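I started on the pen shelf at the Skinville store in November, in the quiet hour before opening. The job is to sort pens by hand with a camera on my head, so the model at Berketti gets examples of two hands doing something fiddly. We wanted 372 clips from this one shelf. 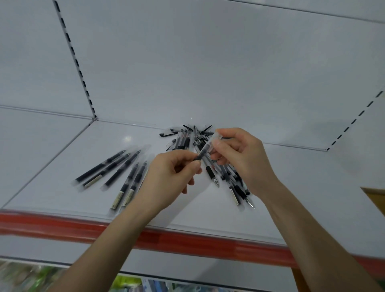

Sleeved pens, five set apart on the left.

Clear plastic over a clear barrel is hard for the model to make out, so I hold each pen a bit longer than I normally would. Clips run 15 seconds. If I fumble a pen I keep going – the fumbles get their own tag and stay in the set. 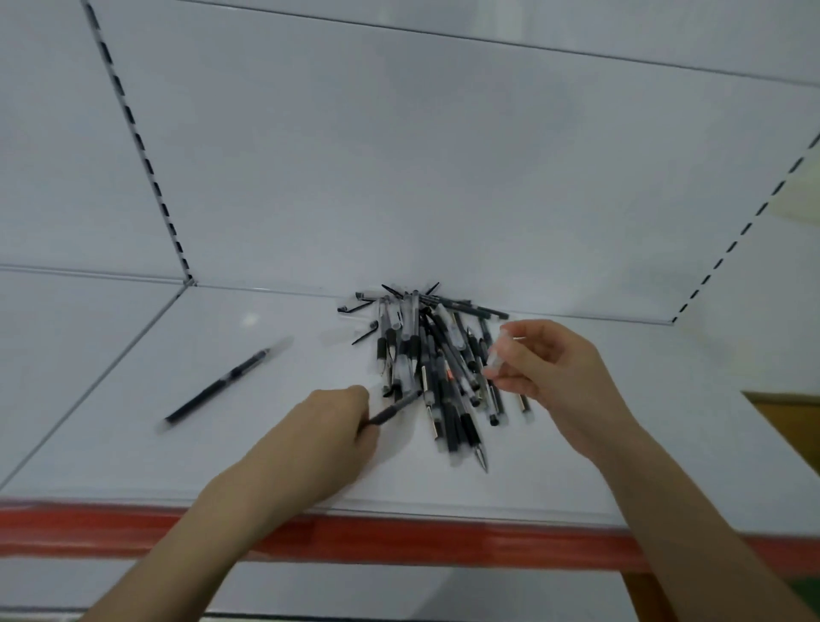 Both hands busy, one pen off by itself.

The slow part is labeling. Every grasp gets a start and an end, and I still change my mind on where a grasp starts when the other hand is already holding something. I redid 2 batches over that. 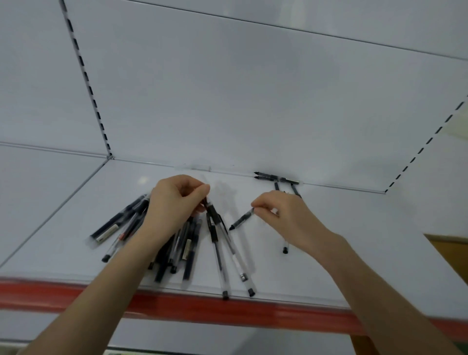

Ferraro commented that I should mark each hand on its own track and let the overlaps stand, and that one shelf won't teach it much about any other shelf. I'm switching to separate tracks for the next batch. The Oltcombe store is next on the list.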